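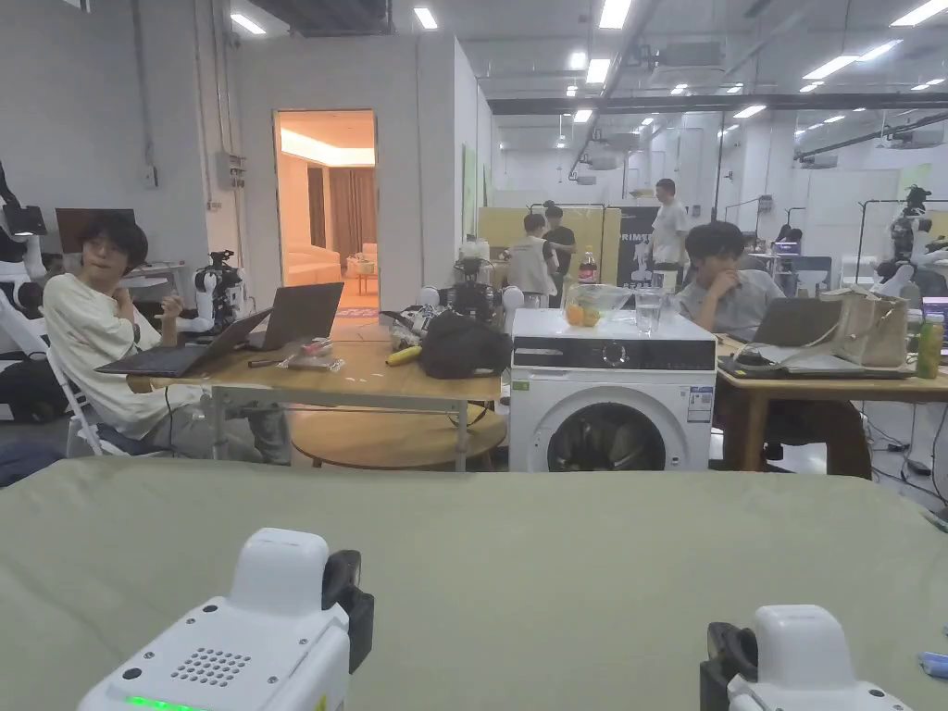 Aicha Ouali asked at the end of the last session whether we couldn't leave out the paper plan and go straight to the motors, seeing that everyone had come to build. I did promise her a proper reply in these notes, so here it is, and I'm afraid it is a slightly long one!

Notes for session 4: hand-held grippers, the wiring and the first cloth fold

By all means have the motors out on the bench while you draw, but do draw. When I built my first gripper at home in Carkcombe I skipped the plan entirely, and I had the case glued shut before I noticed that the cable for the left finger was 14 millimetres too short (it is still in a drawer somewhere, poor thing). A pencil sketch with the cable runs marked on it would have saved me the whole of July.

What to put on the sheet:
The outline of the housing, full size, with the handle
Where each finger pivots, and how far it opens
Every cable, with its length and a bit of slack
Which side the status light goes on 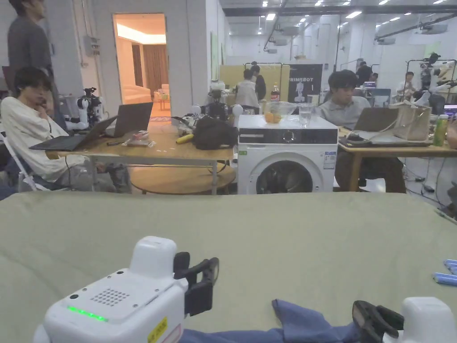 Once the sheet is done, lay the parts out on top of it and see whether they fit. Most of you have the Stoster motor, which wants its screws done up gently, by hand - the threads are soft and they do strip. Those with the Skamus kit should look at page 2 of the leaflet first, as the plug goes in the other way round.

Then we come to cloth, my favourite part. Cloth is much harder than a block or a cup: it slides, it bunches up, and the fingers will happily close on nothing at all. Start with one corner, lift it slowly, and lay it down before you try for a second one. Write down the finger opening each time you have a go. Mine settled at about 181 on the Skamus dial, though yours may well be different.

Please bring your sheet to the next session, smudges and all, and a tea towel you don't mind losing.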